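Handout 6 – Comparing Grippers on Thin and Transparent Objects
Course: Practical Robot Handling, Planau campus
12 shares | 3 comments

Please read this handout before you come to the lab session on Sunday. The task looks simple: put artificial flowers into glass vases with a robot arm. We use it because it combines two difficult things, a thin object that bends and a container that the camera doesn't see well. Every group will try both gripper types, the Lecomte parallel gripper and the Stostetti soft finger set.
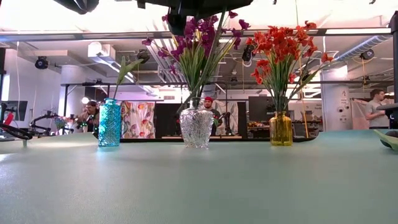
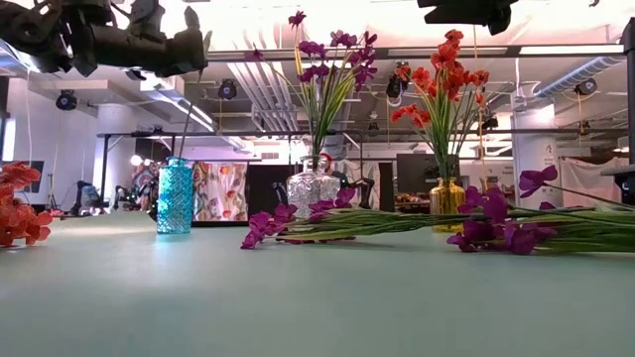

6.1 Why glass and stems

Most of you did the earlier exercises with boxes and cups. A box is kind to the gripper. If you close the fingers a little too far to the left, the box moves a little and you still have it. With a stem, the same error means that the fingers close on air.

The vases add the second problem. Both pictures show the three kinds of glass we care about: turquoise, clear and amber. The surfaces are textured, and textured glass sends light in many directions. A depth camera may then report a hole where the wall of the vase is, or a point far behind it. You should expect the three vases to give you different depth maps, and you should save one map of each before you move the arm.

A narrow neck also limits the angle of approach. If the stem enters the neck with too much tilt, its lower end touches the inside wall and the flower turns in the fingers. You will notice this in the wrist force signal before you see it on the video.

6.2 What to compare

Keep the arm, the speed and the start position the same, and change only the fingers. Otherwise your numbers say nothing about the gripper. For each trial write down:

- the gripper and the finger type
- the vase color
- the place where the stem was held, measured from its lower end
- the result: inserted, dropped, or stopped by the force limit
- any contact with the vase, also when the insertion was good

Do not repeat a trial because it "felt wrong". A bad trial is a result too, and it goes in the table.

6.3 Values from the Arnham test

The group in Arnham made 504 trials with the same two grippers. Of these, 41 were stopped by the force limit. Please be careful with this figure. It includes both grippers and all vases together, so you cannot use it to say that one gripper is better. I give it here only so that you have an idea how often a stop can happen when the program works normally.

They used a closing time of 800 ms for both grippers. Start with this value. A faster closing is possible with the parallel gripper, but the flower head begins to swing and you must wait until it is quiet again – so the time you won is lost.

6.4 Notes on the grippers

Lecomte parallel: The position of the fingers is exact and easy to repeat. The contact area is small, and a stem can rotate between the pads when the flower head is heavy. Hold the stem higher if this happens. Check that the pads are clean.

Stostetti soft fingers: They forgive an error in position and they hold leaves and stem together. This helps you when you pick up a flower which lies flat on the table. It is less good at the neck of the vase, where the leaves should be free. The fingers are also wider, so check the distance to the neighboring flowers in a vase that is already full.

6.5 Cameras

Use the fixed camera for planning and the wrist camera for the last part of the movement. With a big bouquet in the middle of the table, the fixed view loses the neck of the vase easily. Move the camera and calibrate again, or change the order in which you fill the vases. Both solutions are accepted in the report, but you must say which one you took.

6.6 Report

Two pages, plus the table. Answer these points:

1. On which vase did the two grippers differ most?
2. Was the error in the grasp, in the transport or at the neck?
3. Which one parameter would you change first, and what do you expect from it?

Upload the report with the raw trial table in the same folder as for Handout 5.

3 comments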